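From: Arwel Foulkes
To: Cornine Home Sewing list
Subject: Re: [cornine] Washing before cutting, yes or no?

Robel Jemal wrote:

> I've got 3 metres of a dark cotton sateen waiting on the shelf and my
> sister says I have to wash it before I cut anything out. I never have
> before and I've never had a problem, but then I've mostly made bags.
> Does everyone on here really do it? And do you wash it the way you'd
> wash the finished thing, or hotter?

Hello Robel, and hello all,

Yes, wash it! I skipped it once, on a pair of pyjama bottoms for my dad, and they came up to his shins after the second go in the machine. He wore them anyway, bless him, but I've been a pre-washer ever since (well, nearly always — I let myself off with lining, and I know some of you will tell me off for that).

I do mine exactly as the finished thing will be washed, then once more if it's a really dark colour. Zigzag the cut ends first or you'll be picking threads out of the filter for a week. I lost a good hand's width off a piece of Voyle twill that way, and I'd only bought just enough to begin with.

The other thing with darks is the creasing. If you cram sateen into a full drum you can get those pale lines along the folds, and I've never found a way of getting them out again. Give it loads of room, take it out the minute it stops, and lay it flat somewhere while you sort out the iron. I use the bed, as I haven't got a table big enough for anything wider than a tea towel.
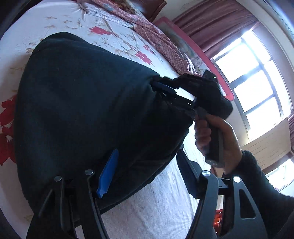 Robel came back to me off-list to ask whether vinegar in the rinse would hold the colour. I used to swear by it, but I tried two scraps from the same Dondell remnant last February, one with and one without, and I couldn't tell them apart afterwards. A cupful won't hurt, I suppose, but I've stopped buying the big bottles.

What I would do is cut a little square before you wash, tack it to a bit of card and write the width on it. Then you've got something to hold the rest up against. My box of cards has got a bit out of hand, but it saved me when I needed to match the Ollel corduroy for a pocket.

Has anyone washed wool crepe at home and lived to tell the tale? I've got a length I was given and I'm too scared to even get it damp. The shop said steam only, my neighbour says cold water and a towel, and I've put it back in the cupboard until somebody here tells me what to do.

Cheers,
Arwel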